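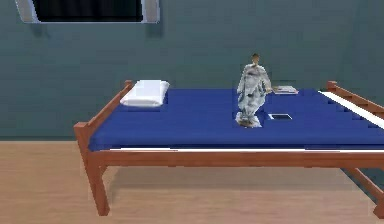 The bedroom in the simulator, with the statuette on the mattress.

Most of March went on the base of this thing and most of the time since has gone on the room it drives round in, so I should write down where the room has got to before I forget why half the settings are what they are.

The robot itself is a two-wheeled platform with a short arm, built on the bench at home and finished at Mullbridge, where the shared workshop has a better drill press than mine. Drive motors are Nivow, the small geared ones. The motor board is a Gikton. The arm joints came out of a Vávra kit that Guðlaug Bergmann had stopped using, and two of them had stripped output gears, which I replaced. The job I want it to do is dull: go into a bedroom, find things left on the bed and fetch them.

Testing that on the real machine costs a battery charge per session and a fair amount of walking after it. Hence the simulated room. The control code runs unchanged against either one. A single setting decides whether the commands go to the Gikton board or to the simulator, and the same log format comes back in both cases, so the plotting scripts don't care.

The bed is the part I have worked on longest. The visible mesh is detailed, with sloping rails and posts, and the first version used that same mesh for contact. It was slow, and objects placed near the pillow would jitter. I now use plain boxes for contact: one for the mattress, one for each rail, one for each post. The mattress box is rigid. A real mattress gives under load, and I have made a crude allowance for that by lowering the contact stiffness on the top face, but anything standing on it still behaves more like something standing on firm foam board.

The statuette was the first proper test object. It has an uneven outline and a flat pedestal, so it can be knocked over, and a pick that looks correct from the front may be wrong from the side. For contact I cut it into 12 convex pieces. Fewer than that and the gap between arm and robe filled in, which let the planner believe it had a grip on solid material.

Each trial places the statuette at a random spot on the mattress, turns it by a random angle, lets it settle for 100 steps and then starts the run. A batch is 100 trials. The last batch had 13 failures. I went through the logs and they fall into two kinds. In the larger group the arm comes down at too shallow an angle and touches the side rail on the way in. The rest are all cases where the object lands close to the wall and the reach runs out.
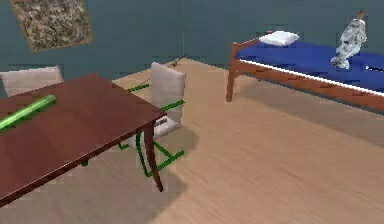

The second kind I can't fix in software, short of a longer forearm link. The first kind I think I can, by having the base stop nearer the bed and raising the wrist before the final approach. The base can't always stop nearer, though. The route to the bed goes past the table, and the planner keeps a clearance from the chair legs which I had set far too generously. The chair with the green tubular frame is the awkward one. Its lower bars run along the floor, and the real range sensor sits high enough on the chassis to look straight over bars like that. In the simulator the sensor had been mounted too low and saw them every time, so for several weeks I was getting better results than I deserved. It is now at the measured height, and the bars go into the map by hand.

Ritva Salminen asked after the last post why I don't match the lighting to the real room. I tried. The camera code only uses edges and depth at the moment, and the change made no difference I could find in the logs, so the walls stay a flat teal and the window pane stays black. If I move to colour matching I will have to come back to it.

Next jobs, in order: the wrist change, a rerun of the same batch with the same random seeds, then the longer forearm. The link needs to be cut from aluminium tube, and I have enough left over from the mast to do it once if I measure properly.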